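ok trial day at Haslam done. bride is getting married in Pavville in November and wants "me but awake". easiest brief ever. hardest brief ever

skin first. she came in dry around the nose so 12 minutes of moisturizer just sitting there before I touched a brush. please stop skipping this step before your trial

went with the Fukska cream blush, two thin layers, fingers not brush. powder only down the center. she cries at everything so no heavy lower lash, tubing mascara on top and thats it

lip took forever. tried a rose, tried a brick, ended up mixing the two on the back of my hand. wrote it down this time - last year I didnt and had to guess at 6am with a bridesmaid holding a flashlight
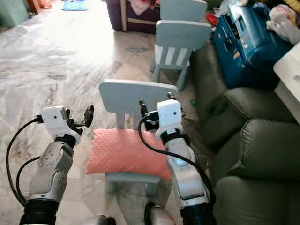
anyway. timing. party of six plus two moms, and the venue at Starnbridge wants everybody out of the suite by 1. so I start at 7, bride goes second to last, NOT last. last is how you end up with a late bride

Aigars Lepik is doing hair, so we swap chairs halfway and no one sits around in a robe for three hours

prices bc I keep getting asked - trial is 100, bridal party is 60 a face, moms same as everyone. travel is extra past Pavville

still have two November mornings open. message me with your date, your venue and how many faces. definately include the venue, I need to know about parking

ok going to wash brushes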